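Thursday, before breakfast

Print | E-mail

Awake at 6 again, so I may as well write while the kettle's on and the magpies are carrying on in the gum outside.

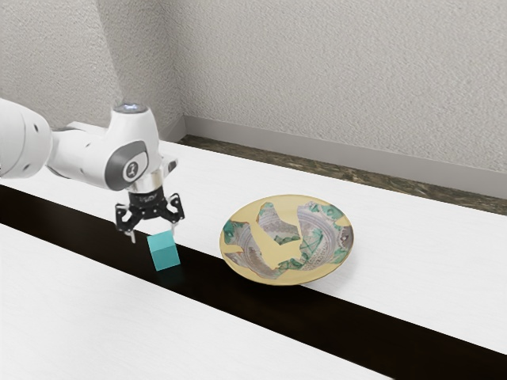 Mum's letters have been on my mind all week. Ibrahim Uzor rang last night from Kelard (lovely long chat, the tea went cold twice!) and he's found another bundle in his shed, the ones she wrote to his father from Urnska the winter she was learning to bake. He'll post them Monday if the car starts. I've told him to keep the stamps for his granddaughter, she's mad for them.

Still haven't cleared the back garden beds, and the broad beans are leaning on the neighbour's fence again. I'll get out there after toast, before it warms up, and ring Ibrahim back tonight about the postage.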